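Flaltov Tabletop Planning - Progress Report to the Coutinho Fund
Period ending June
Prepared by Luana Barbosa, software lead

Summary

The last report promised a planner that could stack colored cubes with two arms and no adult supervision. We have most of the planner. The supervision continues, though it now involves more sitting down.

Task planning

The old planner treated a stack as one event: cubes on the table, then a pause, then a tower. This was easy to write and impossible to debug, so Solange Chan has broken it into separate steps for approach, grasp, lift, align and release, each with its own entry and exit checks. When a step fails we now get the name of the step. Under the old scheme we got the word "failed" and were left to our thoughts.

The two arms also share a single reservation table for the space above the workspace. An arm asks for a region, holds it, and gives it back. Most of June went into the giving back. For a while the left arm would reserve the air over the stack and keep it, like a towel on a beach chair, and the right arm would wait politely until the run timed out. Reservations now expire.

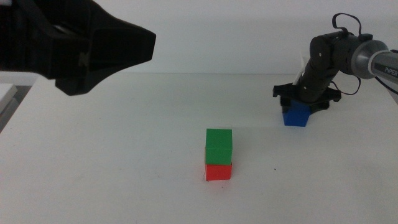
Expiry has a cost. If an arm is slow for a good reason, it can lose its region halfway through a move and has to stop and ask again. We have added a renewal call to the motion loop, and Solange is measuring how often it fires. We would like to see that number before we tune anything, having tuned things in the other order last time.

Perception

The block detector, Valgate, takes its first guess from the fixed view and hands over to the wrist view for the last part of the approach. The handover used to be a hard switch at a set height. It is now a blend weighted by how much each view trusts itself, and we spent a good while teaching the wrist view a little modesty. Up close a single cube fills so much of the picture that the detector was reporting total confidence in where everything was, including things it could hardly see.

Hidden cubes are the open problem. When one block covers most of another, Valgate is prone to dropping the one behind from its list, and the planner then believes that space is free. The fix in progress keeps a remembered cube alive until some view has positively seen the spot without it.

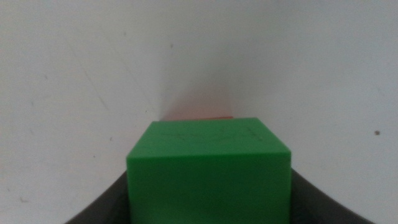

Wrist view with the green cube in the fingers and a strip of red showing behind it.

Tooling

The replay tool, Zevdale, is in daily use. It steps through a logged run with both the planner state and the detector output on one timeline. The log archive stands at 2357 runs, and 73 of those have been labeled by hand for the regression suite. The suite takes 55 minutes, long enough that people find reasons to skip it. We are splitting it into a short set for every change and the full set overnight.

Budget and schedule

Spending is on plan. The schedule is three weeks behind, all of it owed to the reservation table, and we don't expect to win those weeks back.

Next period

Finish the remembered-cube work and merge it. Report the renewal numbers. Begin on handing a cube from one arm to the other, a task the proposal described as "straightforward." I wrote the proposal, so please direct any questions about that word to me.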